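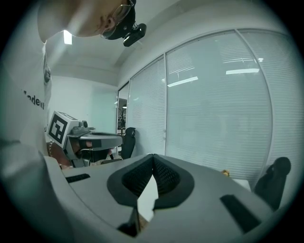 Glasses, the white T-shirt, the thin chain.

The bus to Marín left at 7 and I was still looking for the chain.

Not in the dish. Not in the bathroom, not on the nail by the mirror where it never was anyway but I looked twice. Pockets of the green coat. Pockets of the coat I don't wear. A receipt from Grillia, one chicken plate, two forks, which made me sit down on the bed for a minute I didn't have.

Then up again. Shoes. Where was the other shoe.

My sister called while I was under the bed. I put her on speaker and set the phone on the floor and her voice came at me through the dust.

"Are you out the door?"

"Yes."

"You're under something."

"I'm tying my shoe."

"Dad's up already. He's in the kitchen with his good shirt on. He's asking if you still eat eggs."

I said of course I still eat eggs. She said well he's asking. Then a long breath and she said, quieter, don't miss it again, okay, and I said I wouldn't, and banged my head on the bed frame.

Last June I missed it. I stood at the stop on Ellgate and watched the back of the bus go down the hill with its one good light and I felt – I'll say it – relieved. I bought a coffee. I told them traffic. There's no traffic on Ellgate, there's a hardware store and a church, and my father drove that road for years so he knew it too. He said what a shame.

The chain was my mothers. Thin, nothing special, the clasp fixed once by a man in Orow who charged her too much and she brought it up for the rest of her life. Every wedding. Every time anyone paid for anything. "That's nothing, there's a man in Orow." She wore it to do the dishes. She wore it in the garden and in the hospital until they asked her to take it off and then she put it in my hand and closed my fingers over it, one at a time, like I was small and it was bus money.

So I wasn't going without it.

Kitchen. Under the fruit bowl. Behind the toaster, crumbs, a dead battery, a magnet shaped like a fish. I pulled out the drawer with the string and the menus and turned the whole thing over on the table. Pens everywhere. 41 on the clock by the stove, the minutes part, the hour part has been broken since I moved in so you have to just know.

Nineteen minutes. Nine to walk, if I walked fast.

Think. Last night. I'd washed the white T-shirt in the sink because it was the only thing clean enough to wear once I'd cleaned it, if that makes sense. Model something across the front, he bought it for me at a street stall as a joke, when I was sixteen and had spots and wouldn't come down to dinner. "There," he said. "Now it's in writing." I was so angry. I wore it to sleep for a year. Bigger shirt then, or smaller me.

I wanted him to see I still had it. I hadn't told my sister that. It sounded stupid out loud, I'd tried it on the shower wall.

The shirt was on the back of the chair. Damp at the hem. I pulled it on over my head, glasses came off, glasses went somewhere, got down on my knees on the tile patting around like an idiot. Found them. Found a grape. Put the glasses on crooked and looked up and from down there, from grape level, I could see the underneath of the sink, and the pipe, and the little tap on the pipe you turn if there's a flood.

And the chain hanging off it.

I have no idea. I must have hung it there while I was wiping up the water. I must have thought, that's a good safe place, I'll remember that. She used to do exactly this. We once found her watch in the flour.

I sat there on the tile with it in my hand and I laughed, and then it wasn't really laughing, and then it was eleven minutes.

I couldn't do the clasp. You need two hands for a clasp and one of them is the hand it's going on. Down the stairs with it in my fist. Door, no bag, back up, bag, door. Past the hardware store, past the church, hem of the shirt sticking cold to my stomach. The bus was there with the engine going. The driver had his elbow out the window and was eating a roll.

"Marín?" I said, no air.

"Sit, sit."

The woman across the aisle had a box of seedlings on her lap. She watched me try the clasp at the first turn and agian at the second, and then she wedged the box against the seat with her knee and held out her hand.

"Give it here," she said.

She did it in one go. Looked at the little lump where the link had been fixed.

"Who did that?"

"A man in Orow," I said.

"They rob you in Orow," she said, and went back to her seedlings.

I texted my sister. Two eggs. Tell him two.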